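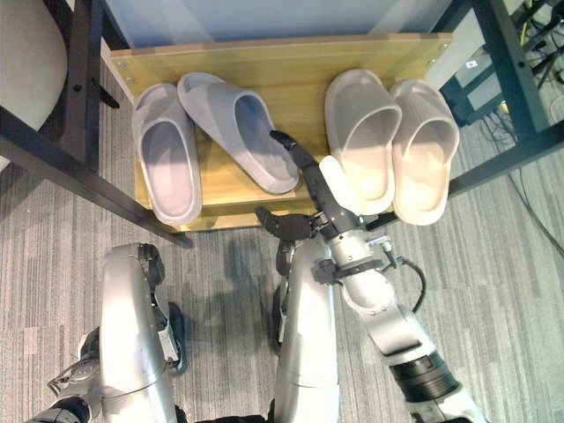

Protokoll der Arbeitsbesprechung Teleoperation, Aufgabe »Schuhe ordnen«

Datum: Samstag, 17. Oktober
Ort: Skukano, Besprechungsraum 2
Beginn: 9:30 Uhr
Anwesend: Nurhan Değirmenci (Leitung), Operatoren beider Schichten, Datenprüfung, Technik
Entschuldigt: Projektleitung Cladance
Protokoll: Datenprüfung

TOP 1: Protokoll der letzten Besprechung

Das Protokoll wird ohne Änderungen angenommen. Offen ist daraus noch die Beschriftung der Ersatzhandschuhe, sie wird unter TOP 5 behandelt.

TOP 2: Stand der Aufnahmen

Die Datenprüfung berichtet. Für die Aufgabe liegen bisher 1.077 Durchgänge vor. Davon wurden 246 verworfen, überwiegend wegen Abbruch durch den Operator oder weil am Ende ein Schuh verkehrt herum stand. Mit Cladance vereinbart ist, dass die verworfenen Durchgänge nicht gelöscht, sondern mit Angabe des Grundes getrennt abgelegt werden. Das geschieht seit Mai, die älteren Bestände sind noch nicht nachgetragen.

Für die Variante mit zwei Paaren (grau und cremeweiß) fehlen noch fast 400 gültige Durchgänge. Die Variante mit einem Paar ist abgeschlossen.

Frau Değirmenci bittet darum, die Ablehnungsgründe einheitlich zu schreiben. Derzeit stehen »umgekippt«, »Kippen« und »gekippt« nebeneinander in der Liste, was die Auswertung erschwert.

TOP 3: Vorführung der Bewegung

Die Operatoren der Frühschicht schildern die Schwierigkeiten beim schräg liegenden Schuh. Liegt er diagonal auf dem Brett und reicht in den Platz des Nachbarschuhs hinein, wird er unterschiedlich angegangen. Einige fassen ihn am Rand der Öffnung und drehen ihn in der Luft, andere schieben ihn mit dem gestreckten Finger von der Seite gerade. Beides führt zum Ziel, ergibt aber sehr verschiedene Daten.

Die Technik weist darauf hin, dass der lange Finger beim Einfahren zwischen zwei Schuhe leicht bis an die Hinterkante des Bretts gerät. Der Operator merkt das erst spät, weil die Hand ihm in der Kopfansicht die Stelle verdeckt. Vorgeschlagen wird, die Hand flacher anzusetzen und den Daumen vor der Vorderkante zu halten, bis die Finger im Zwischenraum stehen.

Diskutiert wird, ob das Schieben ganz ausgeschlossen werden soll. Die Spätschicht ist dagegen, da es bei kleinen Abweichungen deutlich schneller geht und weniger Abbrüche verursacht.

Beschluss: Bei kleinen Abweichungen wird geschoben. Liegt der Schuh quer oder auf einem anderen, wird gegriffen und gedreht. Beide Vorgehensweisen werden im Aufnahmebogen getrennt angekreuzt. Mischformen werden als Greifen eingetragen.

Die Ausgangslage wird weiterhin vor jedem Durchgang von Hand verändert. Nach 10 Durchgängen tauschen die Paare die Seiten.

TOP 4: Stellung des Roboters vor dem Regal

In mehreren Aufnahmen der vergangenen Woche stand der Roboter zu nah am Brett. Der Arm musste dann stark angewinkelt werden, und das Kabel am Ellbogen kam an das Bein. Schäden sind nicht gemeldet.

Die Technik klebt Markierungen für beide Füße auf den Teppich. Die Kachelstreifen haben sich als Orientierung nicht bewährt, weil sie im Kamerabild kaum auseinanderzuhalten sind. Vor jedem Schichtbeginn wird die Stellung geprüft und im Bogen abgezeichnet.

Die Kabel am Boden rechts vom Regal sollen gebündelt und weiter nach außen gelegt werden. Ein Kabelkanal ist bei Kaplan angefragt, ein Liefertermin liegt noch nicht vor. Bis dahin wird mit Klettband gearbeitet.

Zur Beleuchtung: Die hellen Schuhe werfen starke Glanzlichter. Die Datenprüfung hält das für hinnehmbar, solange die Kante der Öffnung erkennbar bleibt. Es wird nichts geändert.

TOP 5: Handschuhe und Einweisung

Die Ersatzhandschuhe für die Fernsteuerung sind eingetroffen, Größe M fehlt. Sie werden mit Nummern versehen, damit die Kalibrierung dem richtigen Paar zugeordnet werden kann. Wer den Handschuh wechselt, kalibriert neu, auch innerhalb der Schicht.

Zwei neue Operatoren fangen in der kommenden Woche an. Sie sehen am ersten Tag zu und üben am zweiten ohne Aufzeichnung. Die Einweisung übernimmt die Frühschicht. Die Anleitung aus dem Ordner »Trindska« ist veraltet und wird nicht mehr ausgegeben.

TOP 6: Verschiedenes

Der Raum ist am Dienstagvormittag wegen Elektroarbeiten gesperrt. Die Frühschicht arbeitet an diesem Tag an der Durchsicht der Altbestände.

Die Spätschicht bittet um einen höheren Stuhl am Steuerplatz. Frau Değirmenci klärt das.

Aufgaben

Liste der Ablehnungsgründe vereinheitlichen: Datenprüfung
Aufnahmebogen um Schieben/Greifen ergänzen: Datenprüfung
Fußmarkierungen kleben, Kabel bündeln: Technik
Handschuhe nummerieren, Größe M nachbestellen: Technik
Einweisung der neuen Operatoren: Frühschicht
Rückmeldung an Cladance zum Stand der Aufnahmen: N. Değirmenci

Ende der Besprechung: 10:50 Uhr
Der nächste Termin wird per E-Mail bekannt gegeben.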